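## 4. Running the Sample Room

Skoltel ships with one pre-built environment, the Sample Room. It is fully simulated, so no arm hardware needs to be connected for this section. Complete the license setup in Section 3 before you start.

### 4.1 Load the scene and check a hold

1. Open the Scene panel and select **Meredith**.
2. Click **Load**. Loading can take up to 25 seconds on first use while the shaders compile.
3. Set the arm speed to 20 percent.
4. Open the Objects list and select the yellow-based peg as the target.
5. Run **Grasp**, then press **Pause** while the fingers are closed on the rod. The peg should stay upright, with its yellow base toward the tabletop.
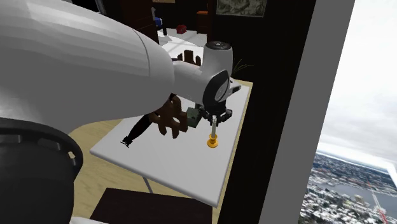 6. Press **Resume**, then **Release**.

**Note:** Room background and window view are render-only. They have no collision geometry and can be turned off under **View > Backdrop** to raise the frame rate.

### 4.2 Change the object set

Object sets are stored separately from the room. A set can repeat a model – the two wooden cutouts below share one design – and can hold related models at different sizes, such as the two black submarines.

1. Stop the arm. The Objects list is locked while a motion is active.
2. Select **Objects > Load set** and choose the file.
3. Set **Seed** to 634 to match the layout used in this guide.
4. Switch to camera 2 and jog the gripper until the fingertip is over the yellow disc.
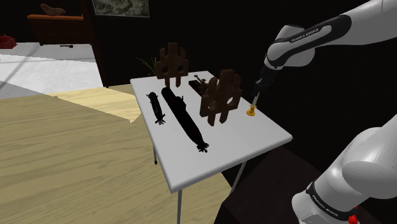
5. Save the pose as a start point.

**Caution:** Do not lower the gripper in jog mode with **Contact check** off. The fingers will pass through the object and the saved pose will be rejected.

### 4.3 If the set does not load

- Error 20: the file was exported from Fedard. Convert it with the import tool first.
- Objects fall through the table: reset the physics step to the default, then reload.

Section revised 5/27/26, S. Mulcahy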